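Visit report: sample handling at Prondaleck, Vasville site

Prepared for the laboratory operations group

Purpose

Prondaleck runs a contract testing laboratory in Vasville and is automating the front end of its sample line. We asked to see the work before the automated cell takes it over, and to hear what the change means for the bench staff. Our host was Ermelinda Antunes, the operations lead. The visit began at 9:30 a.m. and covered receiving, the main laboratory, and the room where handling motions are recorded for the new cell.

Receiving and main laboratory

Samples arrive in capped tubes and are logged by barcode at a counter next to the loading door. Each tube is then moved by hand at least twice before analysis, once from the transport tray to a rack and once from the rack to the instrument carrier. The busiest shift handles 200 tubes before lunch. Technicians rotate off racking every hour, a rule introduced after complaints of wrist and thumb pain.

The instruments have had automatic loaders for years. Racking has stayed manual. Trays come in from clients in different formats, and the fixed-position loader tested earlier could not cope with tubes that leaned or sat at uneven heights. It was removed after one winter and is now in storage.

Recording room

The replacement, called Patrício inside the company, is a two-arm cell that learns from recorded demonstrations. Technicians do the racking with hand-held grippers in place of their fingers, and the motion is stored and used for training. The grippers carry printed marker plates so that their position can be tracked.

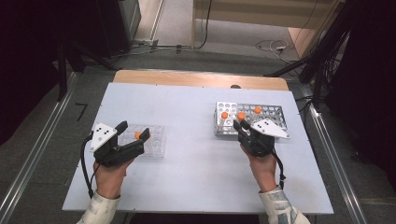
Technicians are scheduled for recording in blocks of 2 hours, with a break in the middle. The time is paid at the normal bench rate and counted as laboratory work. Antunes said the first schedule had full-day sessions and was dropped when the quality of the recordings fell in the afternoon. People were getting the tube into the rack, but with extra corrections that the software team did not want the cell to copy.

Two points came up when we spoke with staff. The first was speed. Working through a gripper is much slower than working by hand, and new operators tend to close on the tube too low. Experienced technicians approach from above, hold near the cap, and pause before lowering. None of this was in the written procedure. It has now been added, and trainees on the ordinary bench are taught the same approach.

The second was ownership of the recordings. Staff asked whether the data could be used to compare individuals. Prondaleck's written answer is that sessions are stored under a station number, names are removed at the end of each shift, and supervisors have no access to individual timings. The technicians we spoke with accepted this, although one would like an outside audit.

Picking a tube up from the table is recorded as a separate task from moving one that is already upright. It takes longer to learn and accounts for most of the discarded attempts. The gripper fingers have a soft facing that wears with use, and worn facings are replaced when an operator reports slipping. Antunes would prefer a fixed replacement interval but does not yet have enough wear data to set one. 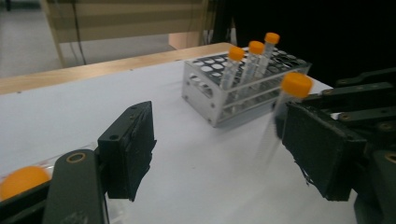
Effect on staffing

No positions are being removed in the first phase. Racking hours will be cut in stages, and the people concerned will move to exception handling: damaged tubes, unreadable labels, and client formats the cell has not been trained on. Two technicians are already training as cell operators, a new grade with its own pay band.

The night shift is less settled. It consists mostly of racking, and management has not said how it will be staffed once the cell runs unattended. Antunes expects a proposal in December.

Scheduling for the cell will go through Furkis, the job-tracking software already used on the instrument side. Bench staff will be able to stop a job from any terminal without a supervisor's code. This was requested by the technicians and was not in the original specification.

Open items

Copy of the revised racking procedure, to be sent by Antunes.

Rejection rates for recorded attempts, split by task.

Night shift proposal, when issued.

Second visit once the cell is handling client samples. Date to be agreed.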